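Galeria: o semestre do clube de robótica Ciswood

5 de fevereiro de 2024

Chegou a hora de mostrar o que andámos a fazer! O clube de robótica Ciswood junta alunos do secundário e do primeiro ano da universidade na oficina de Pradmont, e desde julho que temos um projeto novo em mãos: pôr o Cai, o nosso humanoide, a trabalhar com peças em cima de uma mesa. Pegar, encostar, alinhar, largar. Parece pouca coisa até se tentar (e nós tentámos muito).

Para quem caiu aqui de paraquedas: o clube está dividido em 4 grupos, que são mecânica, eletrónica, programação e ensaios. Toda a gente passa por todos os grupos ao longo do ano, por isso é normal ver alguém que só queria programar a apertar parafusos no ombro do robô. Os ensaios ficam registados no Trakard, o programa de fichas que os alunos do ano passado escreveram de raiz e que continua a crescer. Já lá estão mais de 2,000 tentativas, com notas, falhas e alguns desabafos.

Como correu o semestre

As primeiras semanas foram de bancada. Abrimos os dois braços, limpámos, voltámos a fechar e refizemos as etiquetas de todos os cabos. Um dos conectores do pulso direito dava mau contacto quando o braço subia acima de certa altura, e andámos dias a culpar o código. Era o conector. Ficou uma regra nova afixada na parede: primeiro o cabo, depois o programa.

Depois vieram os movimentos simples, sem peças. Levar a mão a um ponto, parar, voltar. O grupo de programação fez uma coisa muito bonita com as velocidades, com arranque e paragem suaves, e o Cai deixou de abanar no fim de cada gesto. Quem esteve nas sessões de setembro lembra-se bem do abanão!

Em novembro passámos aos tabuleiros pretos. Escolhemo-los por serem difíceis: têm rebordo, têm curvas por dentro e por fora, e a mão tem de chegar com a inclinação certa para os dedos passarem por cima da borda. O grupo de ensaios fez cerca de 200 tentativas só para afinar a aproximação, sempre com a mesma ordem de verificação e sempre com uma pessoa junto ao botão de paragem.

A mão direita no tabuleiro do meio
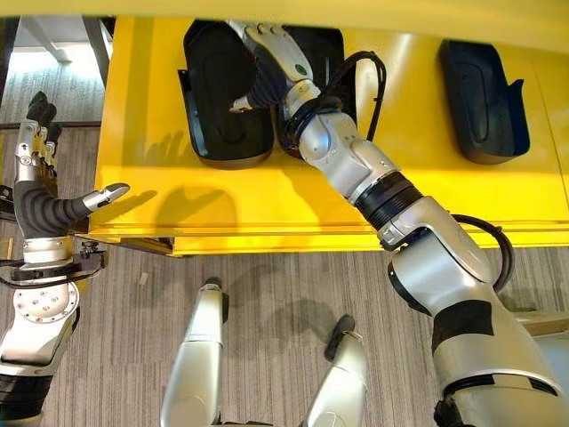
Vista a partir da cabeça do robô: 3 tabuleiros na mesa amarela, e a mão direita com os dedos dobrados sobre o rebordo do que está no centro. A esquerda fica aberta, junto ao canto da mesa. Adoramos este ângulo!

O que vem a seguir

O próximo passo é usar as duas mãos ao mesmo tempo, uma a segurar e a outra a ajustar. O grupo de mecânica quer também rever a passagem dos cabos no antebraço, e o de eletrónica já pediu uma tarde inteira só para calibrar os dedos. No Trakard vai aparecer uma ficha nova para ensaios a duas mãos, com espaço para anotar qual delas se mexeu primeiro.

Na mostra de projetos de Pradmont vamos ter o Cai a funcionar e os alunos a explicar cada parte, do código às juntas dos dedos. Tragam perguntas, mesmo as mais básicas, que são as que nos dão mais gozo responder.

Para entrar no clube

As inscrições para o segundo semestre estão abertas na secretaria da oficina. Não é preciso saber programar nem ter mexido em robôs. Tragam sapatos fechados, um caderno e vontade de repetir a mesma experiência muitas vezes. Quem já é sócio só tem de confirmar o grupo em que quer começar.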